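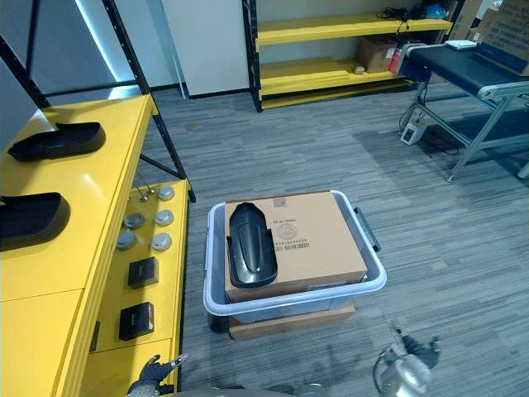

Section 2: Clearing the counter and packing the bin

Okay, this is the part I enjoy most, because it's where the Stosley display counter starts to look like a counter again! I've packed up a lot of these over the years and I've settled into an order that works for me, so I'll give it to you the way I do it.

1. Put the gray bin down on the carpet next to the yellow counter. I set mine on a flattish cardboard box so it sits a little higher (my back thanks me). Leave yourself room to walk around to the shelving unit.

2. Lay the closed cardboard box inside the bin, label side up. You want the barcode facing you, because you'll be scanning it in step 6 and digging it back out is a pain.

3. Gather up the curved black parts. Some will be on top of the counter, and at least one always ends up on the box. They're glossy and they love a fingerprint, so hold them by the edges.

Note: Don't stack the curved parts straight on top of each other. I slip a sheet of tissue between them, or an old T-shirt if that's what I've got.

4. Next come the round metal discs on the lower shelf. Keep them in their pairs! Onuoha ships them matched, and once you mix them up you'll spend a good 19 minutes sorting them out again. Ask me how I know.

5. Pick up the small square boxes last and tuck them along the side of the bin.

6. Scan the barcode and write the bin number on the packing sheet. If you're using the old sheet, it's form 641.

CAUTION: Watch the cables on the floor by the blue-topped table. Step over the power strip and never drag the bin across it.

CAUTION: Lift the bin with both hands, and don't carry it by the side handle alone once it's full.

What about the yellow shelves at the back? Leave them for Section 3. The cable tangle gets its own set of steps (and a cup of coffee, if you're me).

If a part is missing or scratched, set it aside and call the Bunen parts desk, extension 90. Ask for Kylie Whitelaw and have your form handy before you dial.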